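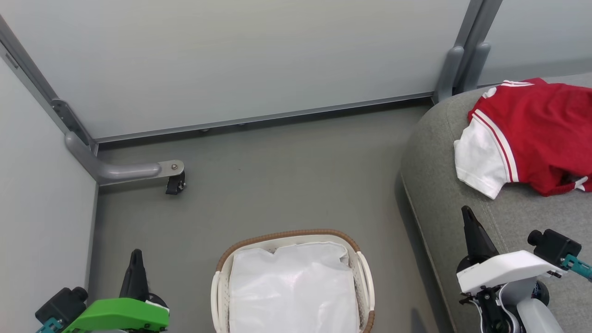
Notes for slide 1 – opening (keep it short!)

Hi everybody, thanks for coming. I'm here for the robotics club, and our project is called Sima. The job sounds tiny: pick up sports clothes from the couch and put them in the basket. Ask for hands – who here has a teenager who can't do that either? Wait for the laugh. If there's no laugh, move on fast.

Say that we have two arms to work with, and that we started on this in May thinking it would take four weeks. Pause here.

Slide 2 – why clothes are so hard

A box stays a box when you grab it. A shirt turns into something else every single time, and the stripes don't help, because the software kept treating a white stripe like the edge of the cloth. (Mention the Wukbridge meet, where we dropped the same sock all afternoon. I still have that sock.)

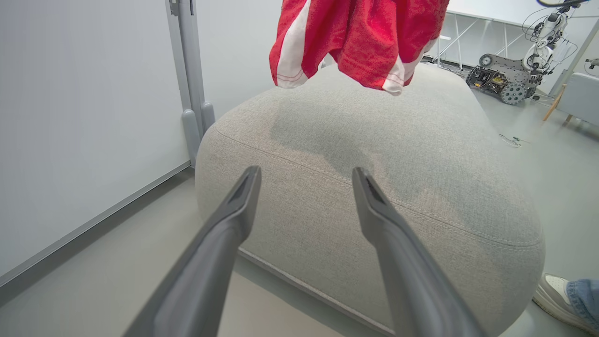 Red and white cloth over the gray seat, gripper open.

Talk about the practice runs. We set ourselves a goal of 400 for the semester, then got greedy and went for 3,000, which meant a lot of evenings with cold pizza and people arguing over whose turn it was to crumple things up. Crumpling is a skill, by the way! If you do it too neatly the robot learns neat clothes and then falls apart at a real pile.

Don't forget to say we threw out the first 100 runs. They were all done by the same person in the same style, and it showed.

Slide 3 – the basket
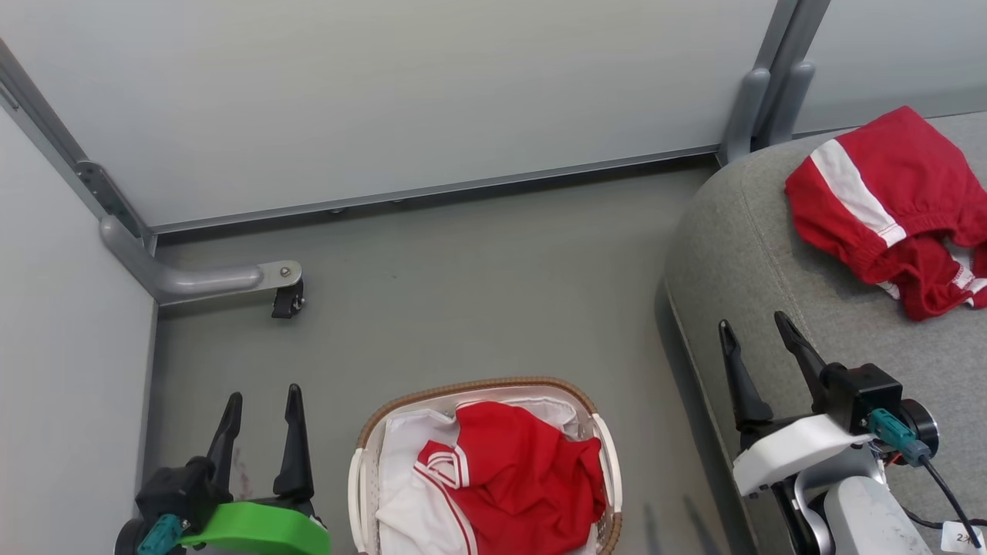

We spent way too long on the basket. The rim is where things go wrong, so we made a club rule that a sleeve hanging over the side doesn't count as in. I fought that rule and I lost. Then go into how we split the work: one group on grasping, one on the drop, and a couple of us going back and forth trying to keep the two halves of the code talking to each other.

Slide 4 – what we'd change

More kinds of fabric, and start writing things down sooner. Our log from the early part is mostly the word "again." 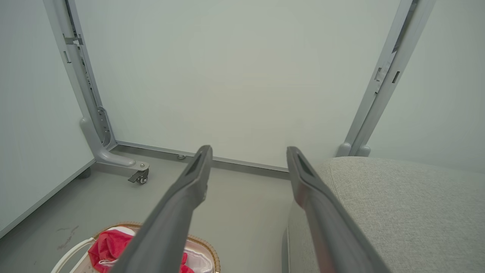 Alla from the Sivau club told us after our practice talk that we should quit chasing speed and work on the second try, meaning what the arm does once it has missed. Read that part slowly, it changed our plan for next semester.

Then questions. Water is on the left side of the podium.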